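Section 5. Leveling and first week care

Applies to the Wukamby table, all leg kits. If you have the old Merkow legs the feet turn the other way, see the sheet in the bag.

Before you start
Legs on, all bolts hand tight only. Final tightening comes at step 6. Table where it's going to live, not in the garage.
You need: hex key (supplied), spirit level, soft cloth, a flat tray, a marble or a small ball.

1. Rug out of the way. Check all four feet touch the floor. Push down on each corner, listen for a knock.

2. Level along the long side first. Short foot down, counter-clockwise, half a turn at a time. Check again after each half turn.

3. Level across. Same thing. You will probaly have to go back and redo the long side, normal.

CAUTION: Never turn a foot out past the red line on the thread. 48 lb per corner is the limit with the foot extended. Floor worse than that, use the Huaranga pads.

4. Tray check. Tray in the middle of the top, marble in the tray. Marble rolls, go back to step 2. Rolls only with the tray one way round and not the other, the tray is warped, get a different one.

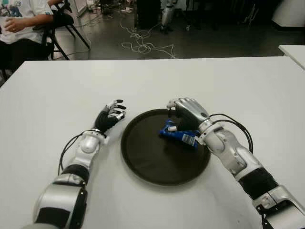
5. Lock nuts. Hold the foot still with one hand, run the nut up to the leg with the other. Snug. No pliers.

6. Now tighten the leg bolts. Corner to corner, crossing over, same order as the lid on the hardware box. Stop when the key starts to flex.

7. Feel along the underside edge with your fingertips for splinters, staples, bits of packing tape. Slowly. Packing tape left on for a month or more takes the sealer with it.

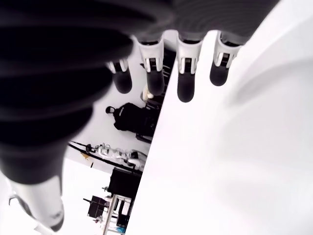
Fig. 5-2. Fingertips, from beneath

8. Wipe down. Damp cloth then dry cloth. No spray polish in the first week, no vinegar ever.

NOTE: The top can smell a little for a few days. Open a window.

First week
No hot pans, even on a trivet.
No tablecloth, plastic ones especially.
Lamps and vases, felt under them. Lift, dont drag.
Check the level again on Sunday or after seven days, whichever you remember. Floors give a bit under a new load. Wood floors more.

Table still rocks
Check the lock nuts first, one is usually loose. Then swap the two shortest feet. Still rocking, measure corner to corner underneath both ways and write both numbers down before you call.

Spare feet are part 2829, lock nuts part 243. Sold singly through Vister. November orders ship slow. Questions on this section to Arnulfo Yupanqui at the parts desk, have the leg kit number ready (sticker inside the left back leg).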